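Chapter 11
Learning to Grasp from the Wrist View

The methods in Part Two assumed a fixed camera looking down on a bare table. Kitchens do not offer that. A cup in a dishwasher is surrounded by wire, it may be clear, and it may be lying on its side when the cup next to it is upside down. This chapter looks at a method that drops the fixed camera and works only from images taken at the gripper.

We follow the Welleron study, run by Howard Furnival and Dean Ellwood at the Genberg laboratory. They recorded 667 demonstrations of a person guiding the arm through unloading, and set aside 80 of them for testing. The policy receives the current wrist image and the gripper opening, and returns a short series of motions. It has no map of the rack and no list of cup shapes.

The main finding concerns the fingers. When both fingertips stay in view, the policy can judge the gap between them against the object it is moving toward. Masking the fingers out of the training images made grasps less accurate, most of all on clear glass.

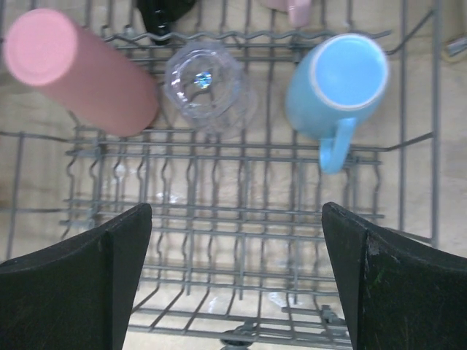

Section 11.1 covers how the demonstrations were recorded and cleaned. Section 11.2 sets out the network and its training loss. Section 11.3 deals with glass, where reflections and the wires showing through the walls both affect the estimate of where an edge lies. Readers who have not met behavior cloning before should review Chapter 9 first. The exercises use the smaller Whitlock set, which has 321 demonstrations and trains on an ordinary desktop computer.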